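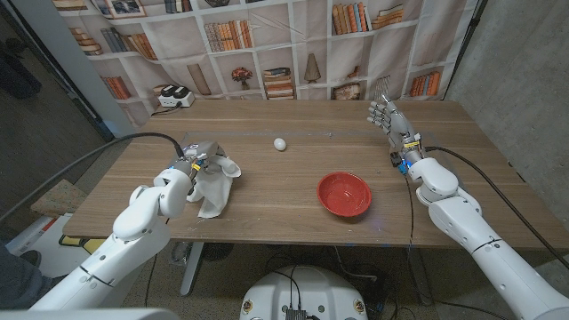

*Figure 3-1. Two-arm station with a gripper on the left arm and a five-fingered hand on the right. Task items: egg, red bowl, white cloth.*

## 3. Planning and Budgeting a Two-Arm Table Station

Complete this section before you send a purchase request to Grovow. It covers the table, end effectors, power, cables and task items. Arm selection is covered in Section 2.

### 3.1 Before you start

You will need:

- the signed site sheet for the room
- the task list, with every item the arms will handle
- the current Grovow price list
- the name of the person who approves spending at your site

**Note:** Prices on the list exclude freight. Quotes expire at the end of the month in which they are issued. A quote dated in August cannot be used in September.

### 3.2 Choose the end effectors

1. Sort the task list into three groups: soft goods, rigid goods and fragile goods.
2. Mark each item that can be handled with a gripper alone.
3. For the items left over, decide if a five-fingered hand is needed. If two or fewer items remain, consider dropping them from the first phase.
4. Enter one end effector per arm on line 4 of the order form. The two arms may carry different types.
5. If you order mixed types, add one spare wrist adapter (Bramham, $349) for each type.

**Caution:** The hand and the gripper use different wrist connectors. Do not order extension cables until the end effectors are fixed on the form.

### 3.3 Plan the table and surroundings

1. Measure the usable length and depth of the table. Leave out any strip taken up by power outlets or fixtures.
2. Check that both arms can reach the center of the table with the end effectors fitted. The fitted length is longer than the bare arm length on the data sheet.
3. Budget for a backdrop if the view behind the table changes during the day. Printed fabric is accepted. Allow for a rail at the top and weights at the bottom – fabric shipped folded will crease.
4. Keep one side of the table open for the operator. A stool may be placed there if it stays outside the marked arm envelope.

### 3.4 Plan power and cables

1. Count the outlets needed at the table and add two.
2. Allow 10 feet of cable per arm from the base to the control box.
3. Leave a free loop at each wrist. A cable pulled tight at full reach will fail early and is not covered under warranty.
4. Order floor covers for any cable that crosses a walkway.

**Warning:** Do not route cables where a person must step over them to reach the emergency stop.

### 3.5 Budget for task items

Task items are consumables. Enter them on a separate line from the equipment.

| Line | Item | Supplier | Cost |
|---|---|---|---|
| 7 | Cable and floor cover set | Soltani | $1,061 |
| 8 | Wrist adapter, each | Bramham | $349 |
| 9 | Bowls, cloths, fragile items | Local purchase | Site rate |

For fragile items, plan on 12 per shift during the first phase. Store spares away from the table.

### 3.6 Submit the request

1. Attach the site sheet and the task list.
2. Send the form to Ayantu Abdella in Planning by noon on Friday for review the following week.
3. Hold all local purchases until the form comes back with an order number.

**Note:** Sites under a Nedico service contract must also enter the contract number on line 2. Forms without it are returned unread.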